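Showing a robot by hand (also called teaching by demonstration)

Teaching by demonstration is what you do when you'd sooner show a robot a job than write it out in code. I've been keeping this entry going on the Hosero wiki for a while, and it's still my favourite topic here! There are two main ways in — you drive the robot from a distance, or you pick up a pair of grippers and do the job yourself.
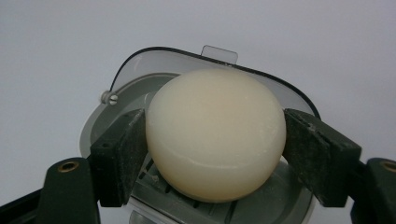

The second way is the one I know best. You squeeze, the fingers close, and the recording keeps both what the gripper saw and how it moved. Small smooth things are great practice (soap-shaped things especially), and I'd do the same short task 100 times before changing anything.

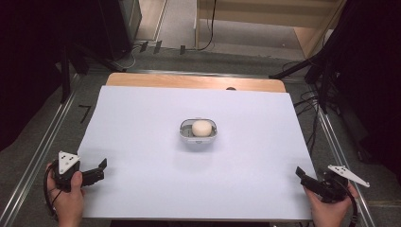
Handheld grippers

You hold one in each hand, even if only one has much to do. Keep your elbows loose and go a bit slower than feels natural — fast wrists make messy tracks.
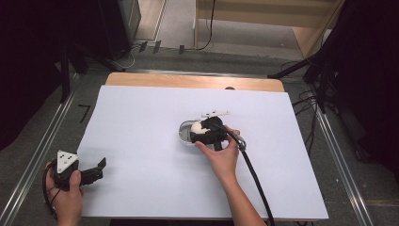
Right gripper closed on the rounded object, left one open over the board.

Remote control

With this one you move a controller and the arm copies you. It's slower to learn, but the moves you record are ones the arm can really make, which I like a lot. See also: Poltside method, Raltlow arm.
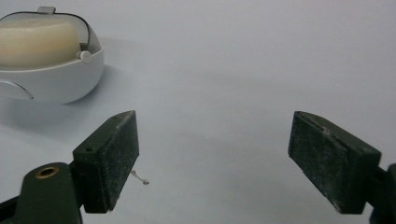 Gripper view, fingers apart, with the container at upper left.

Last updated: 2018-12-09
Filed under: Robots > Teaching and training
Contact us | © Hosero wiki | Back to top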